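Before you start book 13 of a long thriller series, you should probably remember what happened in the other twelve. I didn't, when I picked up the new Petridis, and spent 95 pages mourning the wrong brother. So, a method.

**1. Make a cast list.** One index card per character. Name, job, who they've betrayed, alive or dead. Use pencil for that last bit.

**2. Reread only the last book.** All of it, including the epilogue you skipped because it was in italics.

**3. Skim the rest backward.** First chapter, last chapter, any chapter with a wedding. Allow about 10 minutes per book. Tinolwood is the exception: read it whole, or the business with the ferry tickets will never make sense. 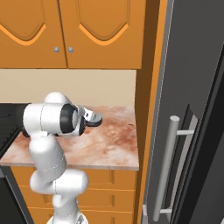 *Image credit: Christos Nikolaidis*

**4. Skip the novellas.** Clastby is 31 pages long and mostly weather. If a later book mentions "that night at Clastby," nod and keep going.

**5. Avoid fan wikis until you're done.** The first line of every entry is how the person dies.

**6. Start the new one on a free evening.** I gave mine most of November, with the cards fanned out on the arm of the couch, and still had to look up Kosley twice. He's the dentist. He was always the dentist.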